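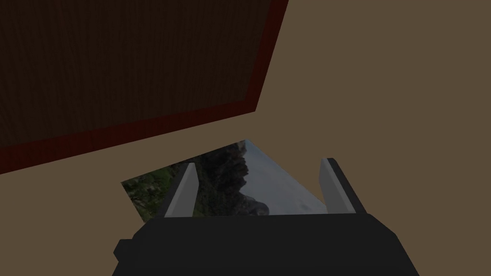 Dark brown wood grain with a narrow dark red border.

Edge banding a dark shelf, quick version

Did six of these for the back room in October so writing it down before I forget. Dark shelf, red edge. Works the same with any color strip.

What you need
Iron-on edging, a bit wider than the board is thick
Old clothes iron, no steam, empty the water out first
Block of scrap wood
Sharp knife or a trimmer
Fine sandpaper
Painters tape

Cut the board first. Sounds dumb but I banded one and then trimmed it to length, had to start over. Vacuum the edges. Wipe with a barely damp rag and let it dry all the way.

Cut each strip longer than the edge, an inch extra at both ends is fine. My shelf was 36 inches so one roll did plenty. Do the short ends first, long front edge last, that way the front strip covers the raw ends of the side ones.

Tape the strip in place so it hangs over evenly on both faces. Iron on medium, cotton setting scorched mine. Move slow, keep it moving. Then press hard with the wood block right behind the iron, while teh glue is still soft. Count to 5 and move along.

Let it cool completely. Go have coffee. If you trim warm it drags and you get a wavy line.

Trimming. Knife nearly flat to the face, cut away from you, short strokes. Go with the grain of the strip, if it starts to dive in stop and come from the other end. Ends get snapped over the corner and then filed.

Light sanding, only on the corner itself. Stay off the face!! Dark finish shows every scratch and a marker wont hide it, tried.

Loose spot later on? Iron it again thru a piece of baking paper and press. Gaetano Monti in the shop at Kovville told me to use contact cement on curved edges instead, havent had to yet.

Colored strip costs more than plain. Buy one extra roll, the reds dont always match between batches.

Brackets are on a separate page, will add the hole spacing when I find my notes.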